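Drika Flat Carton Tray, 2-pack
Item 574
Lallton Packing Supply > Shelf and Table > Trays and Flats

In stock. Ships from the Lallton counter or pick up same day if you call before 2.

Quick version: shallow brown corrugated tray, attached lid flaps, folds flat, folds up again. No tape needed on the floor of it. For bottles, jars, cans, the loose stuff that piles up on a table and has no home. Two per pack.

What's in the pack
2 trays, flat
2 white liner sheets, cut to fit
1 fold sheet (one side only, keep it, people lose it and call us)

Sizes
Standard. Fits the Illis wire shelf and most kitchen shelves of the deeper sort. Measure your shelf first please. We take returns on unfolded trays only.
Tall. Same footprint, higher walls. Ask, we don't always have it out.
Long. Back in December.

About the tray
Plain brown outside, plain brown inside. No print. Single wall corrugated, flutes running up and down in the walls so it stacks better than you'd expect for the weight. Lid flaps stay on. Fold them back flat when the tray's in use, close them over when it goes in the van. Some customers cut them off on day one and then want them back at moving time. Leave them on.

Hand slots on the two short ends. Punched, not cut through, so push them in if you want them. Leave them closed for small items.

Liner is white paper. Lay it shiny side down. Does two jobs, keeps a drip off the board and lets you see what's at the bottom. Dark little things like caps and clips vanish on bare brown board. Replacement liners sold in packs of 16, item 575 at the counter, not on the site yet.

Folding it up
Lay flat, printed arrow up (arrow is under the liner, you wont see it later).
Crease all the score lines once, both ways. Do this even if it feels fine.
Short ends up first, then long sides.
Tabs into slots. Push till they click over.
Liner in.
Flaps back.

Takes a minute the first time. After that less.

Loading it
Tall bottles upright, toward the middle. Heavy stuff on the floor of the tray, never stacked on a cap. Round flat things (lids, discs, saucers) lean against the back wall so they don't slide under everything. A bottle that's too tall for the shelf can lie down along the back wall, cap tight. Check the cap. Check it again if it's oil or syrup.

Cans wherever. Small loose items in the gaps, or use the Drika divider, item 580, which drops in and gives you four cells.

Labels facing out if you're going to be living out of it. If it's only for moving, dont bother.

Not for
Anything wet. Board goes soft and the tabs let go.
Freezer.
Outdoors overnight.
Carrying by the flaps. The flaps are not handles.

Who buys it
Kitchens mostly. People clearing a pantry one shelf at a time. A couple of school labs. Craft tables. Jericho Tiongson on our counter uses one for everything on the break room table, vitamins, sauce, tea, batteries, and slides the whole thing off when it's time to eat. That's about as good a use as we've seen for it. Dimaculangan Catering take the tall size by the bundle and write the table number on the front wall with a fat marker. Marker works fine on this board. Stickers come off if it's dusty.

Or use what you've got
We sell trays. Still, if there's a decent shallow carton in the closet, use that first. Monitor cartons are good, low walls, a lid that lies back out of the way, wide enough for a mixed load. White lining is a plus. Pull the staples if there are any. Then buy the liner and the divider from us.

Divider will go in most reused cartons with a trim. Scissors are fine. Score first with the back of a knife for a clean bend.

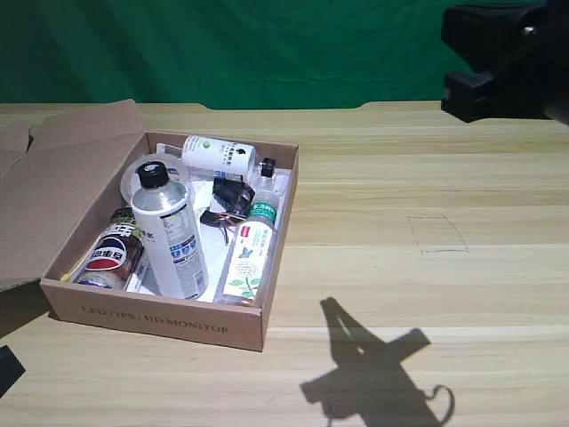
Reused monitor carton, mixed load. Tall bottle standing, another lying along the back wall.

Tray or carton?
Use the Drika tray if it has to match the others on the shelf, or stack, or fold away flat after. Use the old carton if it's a one-off. A used one has usually been squeezed somewhere, so run a thumb along the bottom corners before you load it. Soft corner, put it in the recycling.

Prices
2-pack, standard: see cart
Tall: call
Bulk: from 300 trays, flat on a pallet, liners packed separate. Talk to Reinhold Ruppert in the back office for a quote. Mornings are best. Have your shelf depth ready and tell him if there's a dock or not, he will ask.

Questions we get

Does it come assembled?
No. Flat only.

Will it hold glass jars?
Yes if they're on the floor of the tray and not on each other. Put paper between. Support the bottom when you lift.

Can I get it in white?
No. Brown. The liner is white.

Does the divider come with it?
Seperate. Item 580.

Can I stack them loaded?
Flaps closed, nothing poking up over the walls, two high. No more than that on a shelf. If the bottle is taller than the wall it can't be in a stacked tray, get the tall size or lay it down.

Is it food safe?
It's a carton. Fine for closed bottles, cans and packets. Don't put bare food in it.

Smells like cardboard?
It does for a few days. Stand it open by a window.

How do I throw it out?
Liner out, tabs out, flatten, paper recycling. If something oily leaked in it, most places want it in the trash instead. Check yours.

Goes with
Liner sheets, pack of 16 (575)
Drika divider, four cell (580)
Illis wire shelf, deep
Fat marker, black
Paper wrap, roll

Returns
Unfolded, both trays, liners clean. Bring the slip. Bulk orders are not returnable once the strap is cut.

Counter pickup: side door, ring the bell, have the item number ready.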